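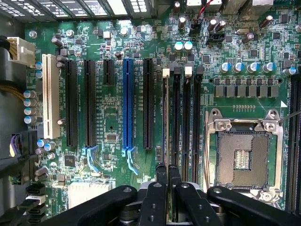 A motherboard inside a workstation case. The cream-white slot is PCI, next to two long black PCIe slots.

FOR IMMEDIATE RELEASE

Wota Extends Warranty on Refurbished Desktops to Two Years, Opens Hevton Counter in May

Company also retires the phrase "like new," which it never liked

ULTPORT, January 18, 2023 – Wota, the Ultport refurbisher of office computers, today doubled the warranty on every desktop and workstation it sells, from one year to two, at no change in price. The company also said it will open its second walk-in counter in May, in the former Ó Conaill furniture showroom in Hevton, where the carpet will be replaced and the very large sign out front will be taken down as soon as the landlord and the sign agree to part.

The new warranty covers parts and labor on all desktop machines bought from Wota on or after today. Customers whose one-year coverage has not yet run out will be moved to the longer term automatically. They do not need to call. Past experience suggests a good many will call anyway, and the phones will be answered.

"We sold 2,238 desktops last year, and our warranty desk had a quiet time of it," said Nuala Dolan, chief executive of Wota. "I would walk by and they'd be reorganizing the screws. Either we had built something dependable or people had lost our number. We checked the number. It's printed on the bottom of every machine, so we decided to stand behind them for longer."

A business built on other people's upgrades

Wota was started by Daithí and Enda Mulligan in the back half of a dry cleaner, a setting that gave the first few machines a faint scent of pressed shirts. The Mulligans had both worked in office support, and both had spent years loading working computers onto pallets because a lease was up or a new manager wanted thinner ones. They began by asking for the pallets.

The business has not changed much in outline. Companies, schools and clinics retire their equipment on a schedule. Wota collects it, erases the drives, takes each machine apart, cleans it, tests it, replaces whatever is tired and sells it to people who need a computer that does spreadsheets, email and the occasional video call in which someone is on mute. Machines that fail testing are stripped for parts. What's left over goes to a metals recycler.

Daithí Mulligan runs the workshop. Enda Mulligan runs purchasing and by long-standing agreement does not go into the workshop holding a screwdriver.

"People assume an old computer is a slow computer," said Enda Mulligan. "Mostly it's a computer with an old drive in it and five years of somebody's toolbars. Put in a solid-state drive, add some memory, blow the dust out, and it does a perfectly good day's work. The dust is the part I can't get used to. There was a machine from a bakery that I believe we could have sold by the slice."

Why desktops, and why workstations in particular

The extended warranty applies to desktops and workstations only. Laptops keep their one-year coverage, on the grounds that laptops get carried around by human beings.

Full-size workstations are the part of the range the company is fondest of, and the part it has the hardest time getting customers to consider. They are heavy. They do not look good on a desk, and some of them barely fit under one. They were bought new by engineering offices and design studios at prices that made someone in accounting lie down, and they come back to market a few years later for less than a decent office chair.

They are also easy to work on. Panels come off without a fight, and parts can be reached by an adult hand. Many older models still have a conventional PCI slot alongside the newer PCIe ones, a detail of no interest to most of the public and of enormous interest to the small machine shops, labs and sign makers who own an expensive piece of equipment that talks to the world through one elderly card. Wota gets calls from these customers every week. Some of them sound as if they have been crying.

"A new computer won't take the card, and replacing the card means replacing the equipment," said Conall Doherty, workshop lead for Wota. "So they've been nursing the same tower along and not letting anyone dust near it. When we tell them we have a tested one on the shelf with the right slot, there's usually a silence, and then they ask if we have a second one they could keep in a closet."

The company confirms that it will sell you a second one to keep in a closet. The warranty on that one also starts on the day of purchase, closet or no closet.

Plainer labels

Along with the warranty, Wota is changing the way it describes the condition of its machines. Starting today the grades "Like New," "Excellent" and "Very Good" are gone. Staff had difficulty telling them apart and customers had even more.

There will now be two grades, Clean and Scuffed. A Clean machine has no marks that show from where you would sit. A Scuffed machine has marks, and the listing will say where they are. Both are tested in the same way, have the same insides for the same listing and carry the same two-year warranty. Scuffed machines cost less. Wota expects that most people who put their computer under the desk and kick it will choose Scuffed and save themselves the trouble.

Labels will also list every part the workshop replaced, by name. Where the power supply is original, the label will say so. Where the side panel came from a different machine and is a slightly different gray, the label will say that too, although Daithí Mulligan has asked that it be known he can match most grays.

The Hevton counter

The Hevton location will take drop-offs, handle repairs and sell from a small stock of desktops and monitors. Customers can look at machines with the side off before buying, something the Ultport counter has allowed for years and which a surprising number of people bring their children to do.

The building was home to Ó Conaill, the furniture store, until its owners retired. Wota has leased the ground floor only. The company would like to state early and clearly that it does not sell recliners, is not holding anyone's layaway and cannot say what happened to the free coffee. There may be coffee. It is under discussion.

Among those looking forward to the opening is Malachy Cronin, office manager at a surveying practice in Hevton that has bought its desktops from Wota for several years and until now has had to drive to Ultport for anything that would not fit in a padded envelope.

"I've got nothing against the drive," said Cronin. "But I have made it with a tower belted into the passenger seat, and the car kept telling me about the airbag. I'd like to walk over with a hand truck like a civilized person. As for the warranty, I'm glad of it, and I'll admit I've only used the old one once, when I spilled soup. It didn't cover soup."

The new warranty does not cover soup either. Full terms are set out on a single page, in type of a normal size, and are available at the Ultport counter or with any order. In short, it covers failure of any part in ordinary use. It excludes liquids, lightning, drops, animals, and modifications made after watching part of a video. Customers may open the case, add memory or fit their own cards without losing coverage, provided the thing they added isn't the thing that broke.

Staffing and collection

Wota will hire for the Hevton counter this spring. Applicants should be comfortable with a screwdriver and with the public, in either order. Prior experience in computer repair is helpful, as is prior experience in any job that involved explaining a delay to someone standing in front of you.

The company is also widening its collection route to take in offices between Ultport and Hevton. Businesses with retired desktops can arrange a pickup at no charge. Drives are erased on arrival and a certificate is issued for each one. Power cords are welcome. Wota asks that donors please stop including the mice, of which it has enough to see out the century, and that anyone sending a machine check the disc tray first. The workshop keeps a drawer of unclaimed discs, mainly wedding videos and one very scratched album of sea shanties, and would be happy to see any of them go home.

About Wota

Wota refurbishes and sells desktop computers, workstations, laptops and monitors to small businesses, schools and households from its workshop in Ultport. It was founded by Daithí and Enda Mulligan, who still own it and still disagree about the thermal paste. Wota does not sell new computers and has been asked to stop making a face when customers mention them.

Media contact

Press questions may be directed to Nuala Dolan at the Ultport office during business hours. Tours of the workshop can be arranged for reporters. Closed shoes, please, and nothing with long sleeves you are attached to.

###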